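Chapter 5
Small Things and Where They Go: An Introduction to Household Loss

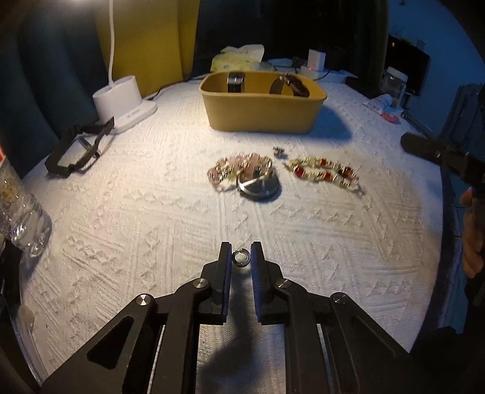
Every household runs two inventories. The first is the list of things its members believe they own. The second is the list of things they could lay hands on in the next 15 minutes if a taxi were waiting. Economists have spent a great deal of effort on the first list and hardly any on the second, although the second is the one people shout about.

The previous chapters dealt with objects that stay put. A refrigerator depreciates, a roof leaks, a sofa is eventually given to a nephew, and all of it can be entered in a ledger with some dignity. This chapter takes up objects small enough to leave without being noticed: keys, single earrings, collar stays, the screw from the glasses, the backing of a brooch, the good pen. Their combined value in most homes is modest. The time spent looking for them is another matter, and it will take up most of Section 5.2.

We need a few terms first. An object is misplaced when its owner put it somewhere on purpose and has forgotten where. It is dropped when it left without the owner's consent. It is lost when the owner has stopped looking. Note that the last definition says nothing about the object. A ring under a dresser may be misplaced in March and lost by October without having moved at all. Students tend to resist this point, and then write excellent papers about their own car keys.

Paired goods deserve special mention. Half a pair of gloves isn't worth half the price of the gloves, as anyone who has tried to sell one will confirm. The surviving member of a pair loses nearly all its market value the moment its partner goes missing, yet it is almost never thrown out. It goes into a dish. The dish is an old and respectable institution, and we shall call its contents the hopeful stock: goods kept only on the chance that some other good will return. Socks make up the bulk of it by volume. Jewelry accounts for most of the bad feeling.

The Trimton Diaries

Much of the evidence in this chapter comes from a study led by Nadja Lüthi in the town of Trimton, where 15 households agreed to write down every search they made, however short or embarrassing. They recorded what was sought, where they looked, in what order, and who was blamed. The blame column was added at the request of the participants.

Lüthi expected people to search the way a sensible person would, starting with the likeliest spot and working outward. The diaries show something else. People started with the likeliest spot, found it empty, tried one or two others, and then went back to the first spot and looked again. Several did this 3 times. One retired surveyor, whose working life had been devoted to the proposition that land stays where it is, returned to the same coat pocket all through an evening and noted each visit in neat handwriting.

It is easy to laugh at the surveyor, and the seminar in which Lüthi first read his entries aloud did so at length. But going back isn't foolish in itself. A first look is a poor look. It is made in a hurry, often in bad light, by someone already annoyed. If a glance into a drawer misses a small object half the time, then a drawer that was very likely to begin with may still be the best bet after one failure. The mistake lies in failing to lower the odds at all, and in treating the tenth look as if it were as fresh as the first. We will put this on a proper footing in Section 5.3, with arithmetic that is gentler than its reputation.

The diaries also contain a finding that Lüthi left out of her first report because she didn't think anyone would believe it. When two adults searched together, they took longer than one adult alone. Much of the extra time went to conversation.

What This Chapter Covers

Section 5.1 sorts small goods by size, value and tendency to roll. Section 5.2 puts a price on searching and asks when a reasonable person should quit. Section 5.3 introduces the revised guess, which is the chapter's main tool and will be needed again when we reach insurance. Section 5.4 looks at prevention, including hooks, bowls, labels and the peculiar failure of the designated safe place.

Readers in a hurry may skip 5.4, though they are the ones it was written for.

Before going on, choose one thing in your home that you haven't seen for a while. Write down where you think it is and how sure you are. Don't go and look yet. Keep the paper somewhere you will be able to find it, as we return to it in Section 5.3.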